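Drip tape and mulch film after harvest: retrieval, soil load, baling
Speaker notes, Omolara Bassey
Ilcombe growers' technical session, 2023-06-08

Slide 1. Title
Give name and role. Credit Halima Garba for the field weights and Abimbola Igwe for the soil work. Questions at the end, except on units, which people should ask about right away.

Slide 2. Scope
Covers single-season drip tape and thin polyethylene mulch film on raised beds. Does not cover greenhouse covers, silage wrap or nursery pots. Pesticide containers have their own collection route and their own rinse rules. If someone asks, point them to the handout.

Slide 3. What a used bale contains
Main point: the gross weight of a bale says little about how much plastic is in it. Used film comes off the bed with soil, crop residue and water attached. Tape is cleaner on the outside but holds silt and water inside. A recycler quotes on plastic content. A grower pays to haul gross weight. Keep the two apart for the rest of the talk.
Define contamination as everything in the bale that is not the target polymer, by mass, after air drying. Some buyers use wet mass. Ask which before comparing prices.

Slide 4. Thin film and mixed items
Thin material has a high surface area for its mass, so a small film of dirt is a large share of the total. Printed layers and labels are a separate problem from dirt and do not wash off in a standard line. Tell crews to keep lunch packaging out of the film cart.
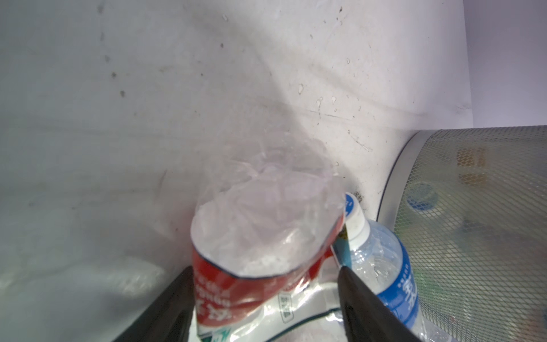 Crumpled clear wrapper with a red printed band.

Slide 5. Field layout
Site is the lower block at Ilcombe, silt loam, 346 beds. Two retrieval methods compared: hand pull with a trailer, and the Tollix winder on the rear hitch. Both done after crop residue was mowed. Water was shut off and laterals opened at the low end before tape was pulled.
Beds were assigned by row group so the tractor did not have to cross between treatments. State this plainly. It is not a fully randomized layout, and the headland rows were left out.

Slide 6. Retrieval
The winder works when the film is intact along the buried edge. Where the edge has gone brittle, it tears at the shoulder of the bed and leaves a strip in the soil. Hand crews recover more of that strip but take longer. Do not give a labor cost. Modupe Dauda has the time sheets and they are not finished.
Loosening the edges with a lifter blade ahead of the winder is the change most likely to help. Blade depth matters more than ground speed. Set it just below the tuck. Too deep and it brings up clods that ride on the film into the roll.
Pull tape first, film second. Doing both in one pass gives a mixed roll with no buyer.

Slide 7. Fragments left in soil
Abimbola's method: fixed-area quadrat, soil taken to tillage depth, dry sieved, pieces picked by hand, washed and weighed. Small particles pass through the sieve and are not counted. The figures are for visible fragments only. Repeat that if anyone brings up microplastics.
Sampling was done before the next tillage pass. After tillage the pieces spread and the count per quadrat becomes hard to compare with the earlier one.

Slide 8. Sorting at the receiving end
Hestis takes film and tape as separate streams and rejects loads with rigid plastics in them. Rigid items, bottles included, are usually a different resin grade or a different resin altogether. Melt points and flow rates do not match. A few pieces in the wrong bale can lower the grade of the whole bale. 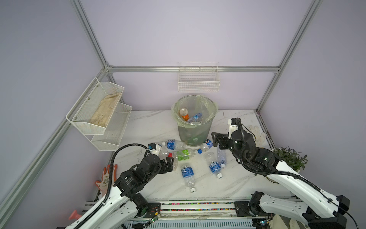 Plastic bottles on a marble-patterned tabletop, with two robot arms.

Slide 9. Baling and storage
Shake or tumble film before baling. Air dry where there is room. Store on a hard surface under cover, off bare ground. Tie with the same polymer or with wire, whichever the buyer accepts. Do not use jute.
Tag every bale with block, crop, material and date. Untagged bales cannot be traced when a load is downgraded.

Slide 10. Biodegradable film
Expect this question. Soil-biodegradable film is tilled in and must not go in a polyethylene bale. Breakdown depends on soil temperature and moisture. Results from Salinas should not be carried over to a colder site without a local check. Ott Tamošiūnaitė is starting plots in July. No data yet.

Slide 11. Open items
Time sheets to be closed out.
Second quadrat sampling on the same beds, after tillage.
Moisture test for bales at the gate. The hand meter reads surface water only.
Ask Hestis for their wet-to-dry conversion in writing.

Slide 12. Contact and handout
Leave this up during questions. The handout has the lifter blade settings and the bale tag template.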